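Product Review: Desmont Reading Room Table, Light Wood Finish

Reading time: 4 minutes

The Winen Library Association replaced the seating and tables in its main reading room during the past year. The following review concerns the table selected for that room, the Desmont, and is published for the benefit of member libraries considering a similar purchase. The Association bought the tables at the listed price and has no arrangement with the manufacturer.

Selection

Three models were considered. The Sider was the least expensive and was rejected after a sample rocked noticeably when a reader leaned on one corner. The Plattner was well made, but its center crossbar left too little room for wheelchair users, and the supplier could not offer a version without it. The Desmont has no crossbar and seats four readers comfortably, or six if they are working with small books only.

Delivery and Assembly

The tables arrived in September, packed flat, with the tops wrapped separately from the legs. Assembly requires two people and the hex key supplied in the carton. Staff found the printed instructions adequate, although the diagram for the leg plates shows the bolts from underneath and the text describes them from above. One leg plate was missing and was replaced by the supplier within the week. Members should check the contents of each carton before signing for the delivery.

Each table weighs 106 pounds when assembled. It should not be dragged. The feet are fitted with felt pads, which are glued and will come away if the table is pushed across carpet. The Association has since bought a packet of 200 replacement pads for use throughout the building.

Daily Use

The height suits most adult readers. Younger children using the room for homework have needed a cushion, and a library with a large number of school visitors may prefer the lower model in the same range. The edges are rounded and comfortable under the forearm. The top does not flex when large atlases or bound newspapers are set down, and the joints have remained tight.

Noise was a concern, as the former tables had hollow tops that carried the sound of every dropped pencil. The Desmont is much quieter. Readers who use the room in the evening have remarked on the difference without being asked.

Appearance and Finish

The light wood was chosen to brighten a room with windows on one side only. The grain differs from table to table, and members who require a close match should say so when ordering. The finish reflects some light. Under the reading lamps this can be distracting when the lamp head is turned low, and staff now set the lamps slightly to one side.
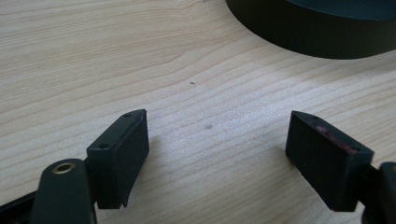
The light wood top, showing the wavy grain and the reflection of light from the finish.

Cleaning is done with a damp cloth and mild soap. Ink from a ballpoint pen was removed without difficulty. Ink from a permanent marker left a faint gray line on one table, and the care leaflet advises against solvents.

Cost

The full order, including delivery, came in $1,000 under the amount set aside. The tops are covered for a longer period than the legs, and the terms should be read with care.

Recommendation

The Association recommends the Desmont for general reading rooms and study areas. It is less suitable for rooms that must be cleared often for meetings, given its weight.

Related Items
Choosing Lamps for Shared Tables
Review: Stacking Chairs for Meeting Rooms
Caring for Wood Furniture in Public Buildings
Floor Protection: A Short Guide for Members

Contact the Association | Copyright Winen Library Association | Back to top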